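13 Mar 2019
by Saeed Abbasi
3 min read

Still buzzing, so I'm writing this before bed even though I have to be up early. The towel job is moving along! I've called the whole project Waaka since November and tonight was the first time the name felt earned.

I got to the shop right after dinner. Farzad had already cleared a spot and was fussing with the cable again (he wants it longer, I want it shorter, we'll end up leaving it alone). The plan was hand motions first, arm later. You wear or hold the tool, you go at the cloth the way you normally would, and the marker tells the computer where your hand went. We've got 411 recordings saved now, and I'd like another 100 before I touch the training script.

Most of my notes from tonight are on cloth. Teal towel, stripes, what a fold does when you come at it low. I love this part. I never gave a towel five minutes of thought in my life and now I could talk about one all evening.

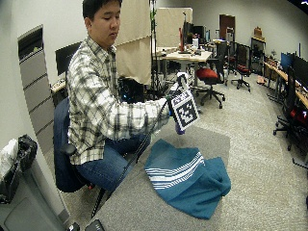
Plaid shirt, jeans, black cable, teal cloth, both times.

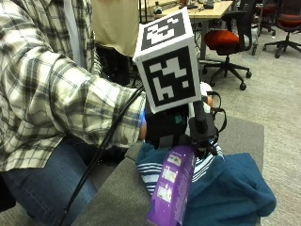 The tracking code is the next big thing. When the marker tips too far, the position jumps, and then the whole path has a spike in it. Parvaneh thinks I should throw out any recording with a spike. I'd hate to lose that many, so I'm going to try smoothing first and see what she says on the weekend. She's usually right about this stuff - I just want to find out for myself.

Also printed a new bracket at home, some 20 grams lighter than the old one by the kitchen scale. I haven't fitted it yet. The screw holes look a hair tight and I left my small drill at Behrouz's place.

To do: drill back from Behrouz, rename the files before they get out of hand, ask Farzad about the clock drift. Buy more tape. And answer Remigiusz, who wrote a long, kind email about his own gripper build and has been waiting a week for me to say anything at all. His fingers are cast rubber and I want to know everything!

Contact | © Saeed Abbasi | Back to top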